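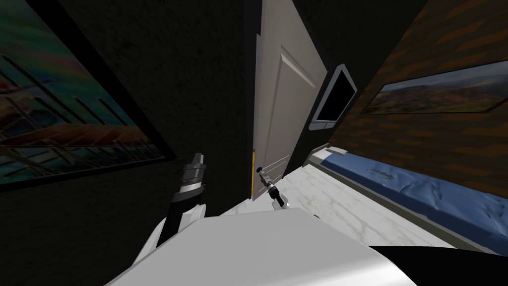 About Lokel

Search this site Enter keyword Go

Lokel is a small company for hiking and snowshoe vacations. We work in Clistdale and in the two side valleys above it, and we do not sell trips to any other place. The company was started by Maureen Ackroyd and Ronaldo Lacerda, who met while they were both guiding for a larger operator and wished to walk with fewer people.

In our groups there are never more than 8 guests with one guide. In summer we stay above the tree line as much as the weather permits, and the highest night is at the Thevar hut, a little under 3,000 meters. From the hut it is a long day down to Letness, where the bus stops beside the church. In winter the routes are shorter and we choose them each evening, after the avalanche bulletin has been published and the guides have spoken together.

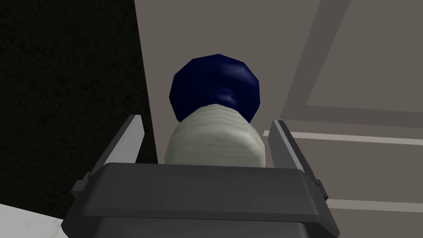 Lokel – a knob on a cabinet

Maureen plans the routes and makes the bookings with the huts. She also answers most of the e-mails, usually in the early morning, so please do not be surprised if your reply arrives at 5 a.m. Ronaldo trains the guides and leads the winter weeks himself. He grew up far away from snow and learned to ski as an adult, and many of our beginners find him a patient teacher.

All our trips are graded from 1 to 3. We ask you to read the grades with attention, as a grade 3 day can have eight hours of walking and some steep ground with loose stones. If you are not certain, write to us and describe a walk you have done recently – this helps us more than a general answer about fitness.

We close the office for most of April, when the snow is too soft for the high paths and the huts change their staff. Messages which arrive in this time are answered in the order we received them. Summer dates for Thevar are normally opened for booking after that, and returning guests receive the list first.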